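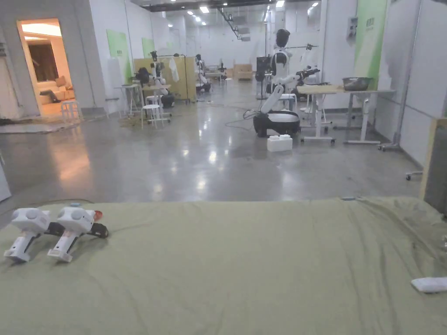
Trollenano hand-held grippers, a review after one long December

I've been putting off writing this one because people keep asking me "are they good?" and my answer runs to several paragraphs. So, several paragraphs!

Quick background. My group works on learning from human demonstrations. You hold a gripper in each hand, do a chore, and the recording becomes training data – no robot needed until test time. We used to drive the arm remotely for everything, and Ka-ming Chien (who has the patience of a saint) still needed a whole afternoon for a decent batch of towel folds. With the hand-held pair she had 30 done before lunch.

Comfort first. The handles are slim, which I love and Aksel Bisgaard hates, but he has hands like oven mitts. After an hour my wrists knew it. The straps help a lot once you've got them adjusted, though getting them adjusted with a gripper already in your other hand is a comedy act. Strap one side, then get a friend.

Now the bit I care about: does the data work? We collected 3000 demonstrations in all, mostly cloth folding and putting bowls on shelves, and trained the same policy on slices of it. Going up to 1000 gave us big jumps. After that the curve got lazy, and what helped more was changing rooms and people. Dilek Uçar's batch was small and messy, she reaches for things from odd angles, and adding it did more for the bowl task than another pile of my very tidy ones. I'm a little sore about that.

Folding is still so-so. The policy finds the first corner nicely and then grabs two layers when it wants one. I don't blame the grippers for that, you can't feel much through them either.

Gripes: the cable is always exactly where your elbow wants to go, and calibration takes 10 minutes every single morning. The Kultora set we borrowed last year was quicker to set up but drifted whenever you moved fast, so I'll take the slow start.

Would I buy them again? Yes, and we've ordered a second pair. Ask me about the straps in spring.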